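Ticket 637: arm stops over the block, grip never confirms
Opened by: Horácio Arruda
Cell: Julmont, bench 2 (simulated)
Status: waiting on one more run

Okay, picking this up again after lunch. The Julmont cell kept throwing a grip timeout, always at the same spot, with the arm down over the black block. No crash and no joint fault, it just sat there until the sequence gave up. The log stops at line 1367 every time, so at least it's consistent!

1. Checked the mount first
I'd moved the base plate in the Rollevel layout file back in June and figured I'd fat-fingered an offset. Nope, the numbers match the Pacheco drawing, and resetting the arm to home brought it back to zero on every joint.

2. Looked at the pose over the block
I pulled up the cell and stared at the wrist for a while (too long, my coffee went cold).

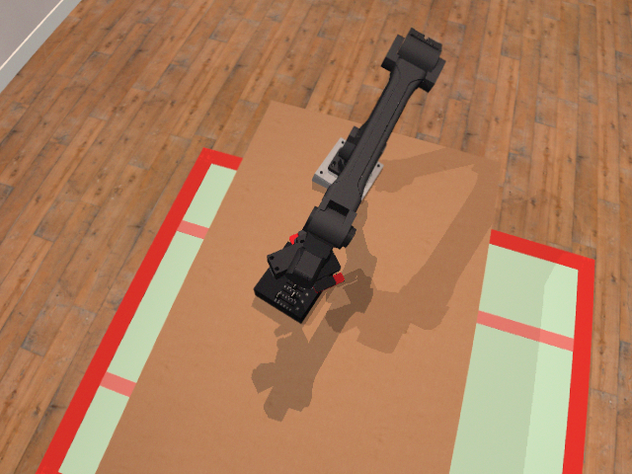 Gripper end pointing down at the block in both views.

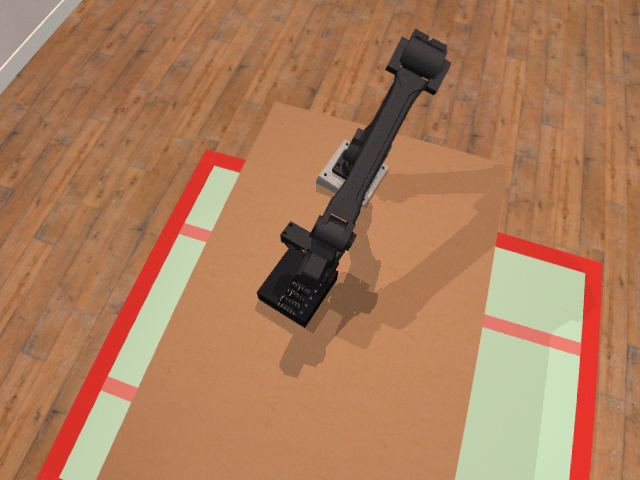
3. Compared the grip height
The recipe still had the height from the old part, and the new block is 4 mm lower. So the fingers were closing too high and the contact check had nothing to report. I dropped the grip height by 4 and left the approach speed alone.

4. Reran it
Two clean cycles, then one more timeout, ugh. That one looks different in the log: contact shows up, then drops out before the hold timer ends. I suspect the friction value on the finger pads, which somebody at Truditz changed when they merged their branch. I've asked for the old number.

Please don't reload the recipe from the shared folder until I've saved mine over it. I'll rerun with the old friction value at 4:00 and post the log here.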